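# The Long Afterlife of the Office Tea Round

There was a time when a person could get through a whole career at Grimon, the flooring wholesaler, without once making their own tea. You said "anyone for a brew?" twice in your first week, badly, and after that you were in the round. The round had rules. It had never been written down, which meant it was obeyed.

I spent four years there, long enough to learn that the tea round is the last working form of village government. It has taxes (milk), a police force (whoever is nearest the kettle) and a steady supply of outlaws. Every office has its outlaw. Ours drank six cups a day and was always on the phone when his turn came up, talking with great feeling to what I am fairly sure was the speaking clock.

Then, in April, the company moved to a smarter building in Pramard and put in a machine. The machine does eleven drinks, three of which are the same drink. You stand in front of it alone, press a picture of a leaf, and go back to your desk having spoken to no one. The mugs went into a box. The box went into a cupboard, and the cupboard, when I visited, had a code on it.
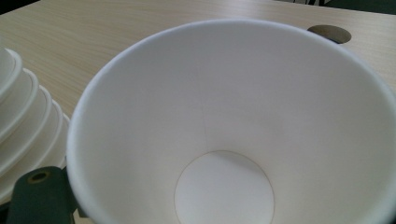 A former colleague wrote to me that I had got all of this backwards, that the round was a racket, that she had worked out she made 1,097 cups in her time there and was handed barely 600 in return, and that the day the machine arrived was the first day she had drunk tea the colour she liked it.

I have thought about her letter a good deal. I suspect I was on the wrong side of those sums. It is easy to be sentimental about a custom when somebody else is carrying the tray.

Still, a racket has its uses. The round was how you found out that Accounts were being moved upstairs, that the Huanca order had gone wrong again, and that the quiet man by the window had a daughter getting married on Saturday week and couldn't decide about his shoes. None of this was in an email. It came with the tea, along with the wrong amount of sugar, and you drank it to be polite.

Managers have noticed the gap, and being managers they have tried to fill it. Zeltine, which sells software to dentists, now holds a monthly "Connect and Sip". Attendance is optional in the sense that a list is kept. I went along to one. There were name stickers. We were asked to share a hope and a hurdle with the person on our left, and the person on my left hoped it would be over by half past. That was the closest I came all afternoon to a proper tea-round conversation, so perhaps the thing works after all.
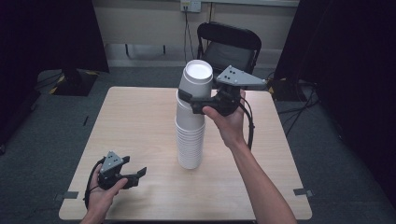 *Cups, stacked and standing by.*

What you can't arrange, I think, is the idleness. A round for nine people took a quarter of an hour, and for most of it you leant on a worktop while the kettle made up its mind. No one would approve that on a timesheet. Yet two people leaning on a worktop will sooner or later talk, if only about the state of the sponge, and the sponge at Grimon could keep a conversation going well into the next financial year.

My present workplace is the spare bedroom – good light, poor company – and I am the whole of the round. I ask, I answer, I put the kettle on. Last week I caught myself pretending to be on the phone.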